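Craft Table Rental and Open Studio: Your Questions, My Answers
Last updated 10/17/18

Hi, I'm Asuka Nakajima and I run Yagi, the little paper craft studio in Plurkuvville. I get the same emails over and over (I love them, keep them coming!) so I finally sat down and put the answers in one place.

Do I need to know anything about paper crafts before I come?

Nope! Plenty of people walk in never having folded anything fancier than a napkin. I'll get you going with a simple card or a small box, and after that you can pick whatever you like from the pattern drawer. If you already know what you're doing, just grab a table and ignore me.

How does open studio work?

You book a table, you show up, you make stuff. A session runs three hours and the basic supplies are included, meaning plain cardstock, glue sticks, bone folders, rulers and pencils. Fancy papers are extra and the prices are on the shelf. There's room for 11 people at a time, so please do book ahead, especially in January when everybody is working on their New Year's resolution to be creative.

Can I bring my own supplies?

Yes, please do! The only things I don't allow are spray adhesive (the smell hangs around for days) and loose glitter. Glitter glue is fine. I've made my peace with glitter glue.

What do I do with my scraps?

Anything bigger than your palm goes in the scrap drawer by the door, and somebody will turn it into a bookmark. Smaller bits, gluey tissues and backing strips go in the trash. Pedal bins are my favorite for this kind of work, your hands are usually sticky and you really don't want to be touching a lid.

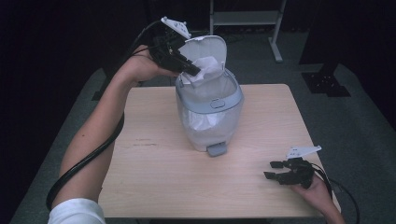 Small bin with a foot pedal, lid up.

What kind of glue do you recommend?

I've been using Jasetti for years. It dries clear and it doesn't buckle thin paper, which is more than I can say for most of the stuff I tried when I was starting out. For heavier board I switch to Rilenum, but go easy, a little dot really is enough. I sell both at the front desk, and if you can't decide, ask me for a scrap to test on.

Do you sell paper too?

Oh boy, do I. At last inventory I had 487 different patterns, and that took me an entire weekend to sort out so I'm never doing it again. If you're after a certain color, email me before you drive over and I'll set a few sheets aside for you.

I want to set up a craft space at home. What table should I get?

I get this one a lot! Go for something light in color. Pencil marks and little snips of paper show up better, and photos of your finished cards come out so much nicer. I'm also partial to a bit of wood grain over plain white, it's easier on the eyes when you've been staring at it all afternoon.

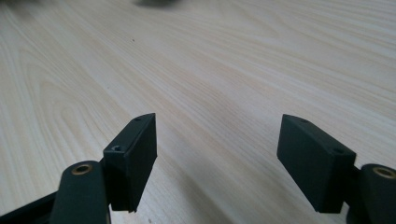 Pale wood grain with a slight sheen.

Whatever you buy, put a cutting mat on it. A knife goes through cardstock faster than you'd think and I have the scars on my own dining table to prove it. Get the biggest mat you can store flat. Don't lean it against a heater like I did, it'll curl up and never forgive you. 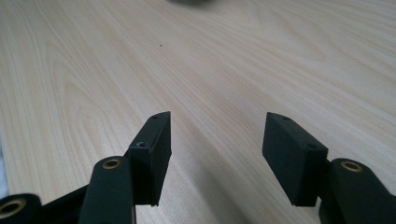
Lighting matters as well. I'd put one lamp on the opposite side from your cutting hand so you're not working in your own shadow, and use a daylight bulb if you're matching colors. Mine are 3000 on the warm scale at home and I'm forever picking the wrong cream.

Can I bring my kids?

Kids 5 and up are welcome as long as a grown-up stays with them. I keep the sharp stuff on a high shelf and there are safety scissors in the red tub.

What if I need to cancel?

Just email me the day before and I'll move you to another session, no charge. If it's a same-day thing, call the studio and we'll work something out.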